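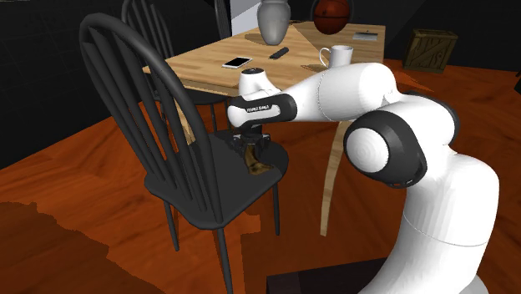
Thierry Brunet is already humming when he picks up the phone, and it takes a minute to get him onto the new Hoten record. "Flunwood" is out October 6, 2018, and it is the loosest, loudest thing the band has done. He wrote most of the words at home, and certain things keep turning up in the songs: a dark grey wooden chair, a little brown boot shape on the seat, a reddish-orange floor. "I sang what I saw," he says. "Then the drums came in and it got huge!"

The drums really are huge. "Fang" opens the album at a sprint, and "Udelura" goes on for more than 16 minutes without ever dragging (I played it three times in a row the first night). "We did that one in a single take," Brunet says. "I had blisters. I was so happy."

Hoten take it on the road later in October, starting with a room that holds 500. Brunet likes that size. "You can hear people breathe before the first chord – I love that." They plan to play the whole album in order, and "Udelura" may run even longer.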